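4.2 What people mean by "folded"

I went into the interviews thinking folding would be the easy bit. Everyone folds, right? I had one line for it in my notebook and I ended up filling 11 pages, because the word covers so much ground that two people in the same house can use it all week and mean different things (and have a row over it, as the Segura household cheerfully did). For some it's corners matched and edges flat. For others a thing is folded once it's off the line and roughly the size of a cushion. I've coded both as folding, since that's the word they gave me. 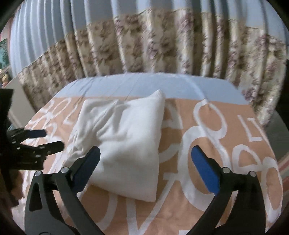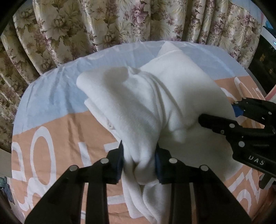

Figure 3. White fabric, bunched and partly folded.

Lamduan Boonchu told me I'd got the whole question backwards, that folding is only about where a thing is going next, and if it's going straight back on somebody's shoulders by teatime then a lump will do. I loved that! I went back through the Drivulden transcripts with it in mind and found the same idea in 3 of them, mostly said with a bit of a shrug. Colour came up too, oddly enough, with whites getting more care than anything else in the basket. I'll come back to whites in 4.3, where the cupboard diaries are more help than the interviews.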